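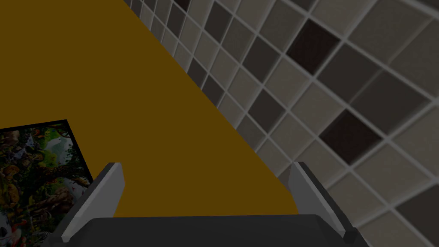
## 4. Course Project and Simulated Scenes

### 4.1 Setting

The project ran as part of the second-year automation course at Fokwood. Students worked in seven teams, each with its own copy of the simulator and a shared folder for logs. The simulator, called Ladel, was written for earlier versions of the course and had mostly been used to teach joint angles and simple path planning. For this project we added scene files with textured walls, wall pictures and large plain surfaces, and we let the students change the colors and textures themselves.

The task was the same for every team. Starting from a random arm pose, the controller had to bring an open parallel-jaw gripper to a marked target point near a surface, stop, and close. Teams were not told the target point during scored trials. They received a rendered view from just behind the gripper, plus the joint readings, and had to estimate the remaining distance from these.

Physical robots were not used. The course has access to one arm in the Wojcik teaching lab, but it is booked by other classes for most of the term, and we wanted every team to have the same amount of practice time.

### 4.2 Scenes and views

Each scene combined a few large flat surfaces with at least one busy one. Figure 1 gives a typical view. The plain yellow surface takes up a large part of it and carries no markings, so there is very little in that region for an image-based method to follow. The tiled wall on the right is easier to work with. Its grout lines form a regular grid, the tiles get smaller as the wall recedes, and a few of them are much darker than their neighbors. The picture in the lower left has plenty of detail, but only part of it is in view, and the left finger covers some of that.

**Figure 1.** View from behind the open gripper in a Ladel scene, with a plain yellow surface, a tiled wall and part of a wall picture. The fingers are apart and hold nothing.

We kept the lighting even in all scenes. Shadows were turned off after the first test session in August, when two of the course assistants found that the shadow of the gripper gave away the distance to the surface almost directly. A later version of the project could bring shadows back as a separate topic.

### 4.3 Data collection

Students drove the simulated arm by keyboard or gamepad to collect training runs. Every team was asked for 300 runs, and an additional set was recorded by the course staff. After removing runs with missing joint readings or a wrong scene label, roughly 3000 remained in the shared set. All teams could use all of it.

Runs were stored with the tool Mulidel, which had been set up for a different course and needed some changes. The main one was the time stamp. Images and joint readings were first saved on separate clocks, and the gap between them grew during long runs. We fixed this by saving both at the same simulation step. Runs recorded before the fix were dropped and do not count toward the number given above.

The quality of the runs varied a good deal between teams. Some students moved the arm in short bursts with long pauses, and models trained on those runs alone tended to pause as well. Teams that trimmed the pauses got smoother motion, though they had to take care not to trim the final stop before closing.

### 4.4 Scoring

A trial counted as a success if the gripper stopped inside the allowed distance from the target and closed without touching any other surface. Each team was given 3 scored attempts per scene, and the best one was kept. We also recorded the time taken, but used it only to break ties.

The scored session was held on October 27, 2023. The scenes used that day had the same room layout as the practice scenes, with new wall textures and new starting poses. Teams could not change their code once the session had started, except to correct a file path.

Each team also handed in a short report covering its method, one failed trial and the change it would make next. Reports were graded separately from the trials, and a team with a low trial score could still receive full marks for the report. We asked for saved views from the failed trial, taken at regular steps, so that graders could check the written account against what the controller had received. Several reports traced their failures to views in which the plain surface filled nearly everything between the fingers. We return to these cases in Section 5.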